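Acta de la reunión del club de lectura y escritura Ploleo
Sesión de mayo, sala del primer piso, de 18:30 a 20:40

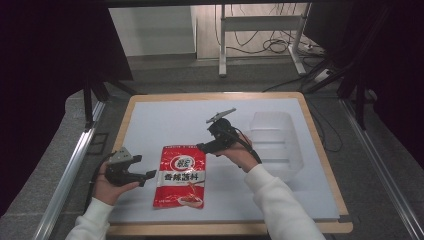 Se abre la sesión con la lectura del acta anterior. Se aprueba con una corrección: en el punto tercero decía que la novela elegida para el ciclo tenía 1153 páginas, y este es el número de la edición completa en un solo tomo. La edición que leemos nosotros es la de dos tomos, y el primero termina en la página 505. Quien lea en la otra edición debe guiarse por los capítulos.

Orden del día
1. Lectura del ciclo: "La esclusa de Vasiliauskas", primer tomo
2. Manuscritos de los miembros
3. Antología del club
4. Préstamo de libros
5. Próxima lectura
6. Ruegos y preguntas

1. Lectura del ciclo

Recordamos el argumento para los miembros que entraron este mes. En el año 1597 una hija de impresor encuentra en el taller de su familia, la casa Vasiliauskas, un libro que todavía no se ha escrito. Lo abre y reconoce su propia letra. Para saber quién lo llevó hasta allí tiene que cruzar la esclusa del canal en la noche más corta, y sale del otro lado en un puerto que se llama Tremwood, tres siglos más tarde.

La discusión fue larga. Una parte del grupo opina que los capítulos del taller son los mejores del tomo, por el olor de la tinta, las deudas, la relación difícil entre la hija y el padre. Otra parte piensa que la novela empieza de verdad cuando llegamos a Tremwood y que antes el ritmo es demasiado lento. Se leyó en voz alta el pasaje de la cena en la pensión, donde ella no sabe usar la lámpara y tampoco quiere preguntar. Varios miembros habían marcado el mismo pasaje.

Se planteó una duda sobre la lógica del viaje. Si la protagonista deja la carta en la pared del almacén, y el padre la lee antes de su partida, entonces él ya sabe que ella se va a marchar y su enfado en el capítulo segundo se entiende de otra manera. Una compañera defendió que es un descuido de la autora. Otros respondimos que el enfado del padre es fingido, y que por eso él no cierra la puerta con llave. La cuestión queda abierta hasta terminar el segundo tomo. Se ruega a quienes ya lo terminaron que no cuenten el final - esto ocurrió en la sesión pasada y causó cierto disgusto.

También se comentó la traducción. En general gusta, pero hay dos nombres del barco para el mismo barco, y en los diálogos del puerto se mezcla el tú con el vos sin razón clara.

2. Manuscritos de los miembros

Se leyeron dos textos.

El primero es el comienzo de una novela de aventuras en la que dos hermanos heredan un mapa y un pleito. Se valoró mucho la escena del notario. Se recomendó retrasar la llegada del tío, que en la página tercera explica todo el misterio, y quitar el sueño del principio. El autor acepta lo segundo y va a pensar lo primero.

El segundo es un cuento breve sobre una farera que recibe mensajes de radio de un barco hundido. El final dividió a los presentes. A algunos les pareció valiente que ella apague el aparato, y otros esperaban una respuesta del barco. Se señaló que la palabra "niebla" aparece en casi todos los párrafos. La autora traerá otra versión.

Se recuerda que los textos deben enviarse con tiempo para que todos puedan leerlos en casa, y con letra de tamaño normal.

3. Antología del club

La imprenta Duriso mandó su presupuesto. Ofrece dos clases de papel y la cubierta en un solo color o en cuatro. Después de comparar las muestras, se vota el papel ahuesado y la cubierta en un solo color, por mayoría. La diferencia de dinero se guardará para el cartel de la presentación.

Sobre el título no hubo acuerdo. Las propuestas que siguen en pie son "Esclusas" y "Cartas que llegan antes". La segunda gusta más al oído, pero hay quien la encuentra larga para el lomo. Se decidirá en la sesión próxima.

Cada miembro puede entregar un relato. No se admiten capítulos sueltos de novela, salvo que se entiendan sin el resto. La corrección de pruebas se hará por parejas, y nadie corrige su propio texto.

4. Préstamo de libros

Faltan por devolver el primer tomo de la novela del ciclo (el ejemplar con la cubierta reparada) y la colección de cuentos de mar. Se pide a quien los tenga que los deje en el estante de la entrada. Se acepta con agradecimiento la donación de una caja de novelas policiacas, que se clasificarán en junio.

5. Próxima lectura

Terminaremos el segundo tomo en la sesión siguiente, hasta el epílogo incluido. Para después se presentaron dos candidatas: una novela de familia que transcurre en un tren nocturno, y una historia de fantasmas en un balneario cerrado. Gana la del tren. La otra queda para el otoño, que es buena época para ella.

6. Ruegos y preguntas

Se pregunta si se puede empezar media hora más tarde, por los horarios de trabajo. Se probará en junio, empezando a las 19:00, y después se votará.

Se pide que los comentarios a los manuscritos se hagan primero sobre el texto y solo después, si hay tiempo, sobre otros libros que nos recuerda. Hay acuerdo general.

Una compañera propone una salida al canal para leer allí el capítulo de la esclusa. La idea es bien recibida. Falta ver el transporte.

Sin más asuntos que tratar, se levanta la sesión a las 20:40.

La secretaria del club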